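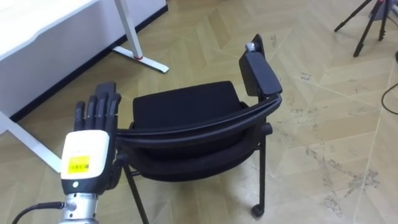

The chair in question. Black, padded, on casters.

Do You Really Need a "Proper" Office Chair?

April 2019
Posted by Bahman Daneshvar

I have been told by a lot of people, most of whom were selling something, that my back will be ruined by 59 if I don't sit in the right chair. The chair they have in mind usually costs $651, comes with a booklet, and has more levers than my first car.

So when it came time to pick a seat for the desk in the parquet room I went the other way. I found a plain black office chair on Listley, paid a small fraction of that, and carried it up the stairs myself. Padded seat, padded back, thin metal legs, little wheels. The seller called it "executive." I don't know which executive.

My first complaint is with the word ergonomic. I went to the Barbieri showroom in Hasbridge last September and sat in 12 chairs in one afternoon, and every one of them was ergonomic, including one that was basically a stool with opinions. If the word covers all of them it isn't telling me much. The salesman asked how I felt after each one. I felt like a man who had been sitting down all afternoon.

My second complaint is with the idea that you can judge a chair in a store at all. Five minutes on a nice cushion means nothing. I want to know what it's like at four o'clock on a bad day, when you've slid forward and you're typing with your chin nearly on the desk. No showroom lets you stay that long (I asked).
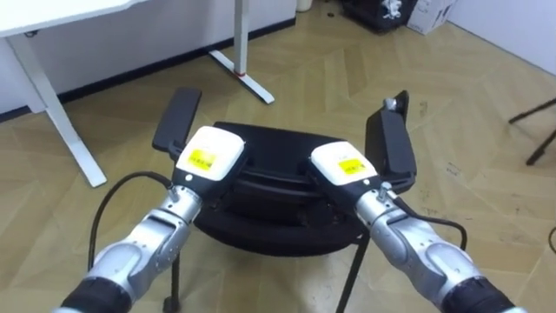
Then there's the floor, which the chair people never bring up. Ours is a light herringbone parquet and I'd like it to stay that way. Hard plastic casters on wood make me nervous, and I've read enough angry posts from people with gray tracks under their desks. The usual answer is a mat. I don't want a mat. I didn't get a herringbone floor to look at it through a sheet of plastic. Soft replacement wheels are supposed to be the fix, and Jesusetti sells a set for $17 – the reviews are suspiciously cheerful, so we'll see. Check that your stem size matches before you order. I didn't, the first time.

As for the armrests, I go back and forth. When I'm reading I like having somewhere to put my elbows. When I'm typing I never touch them, and at our old place they stopped the chair from going under the desk, so it was always sticking out for somebody to walk into. I may take them off.

Do I think a cheap chair is as good as an expensive one? No, probably not. I think getting up every so often does more for you than a lumbar dial, and I notice that getting up is free. My brother-in-law bought the expensive one and he still groans when he stands.

I'll report back on the wheels.

Comments

Gaetano Pagano: I was on your side until my hip started up. Bought a better chair, hip got better. Could be coincidence but I'm not giving it back.

deskbound_lou: Soft casters are fine on wood but they pick up hair like you wouldn't believe. Keep scissors handy.

Marcy T.: Did you ever find out what the stem size was? Mine isn't marked anywhere.

Bahman Daneshvar: @Marcy I pulled one out and measured it with a ruler. Not scientific. Gaetano, ask me again next year.

Related posts
Standing Desks: I Stood, I Sat Back Down
Are Felt Pads a Racket?
What I Paid for a Desk Lamp and Why I'm Still Mad
The Drawer Organizer Problem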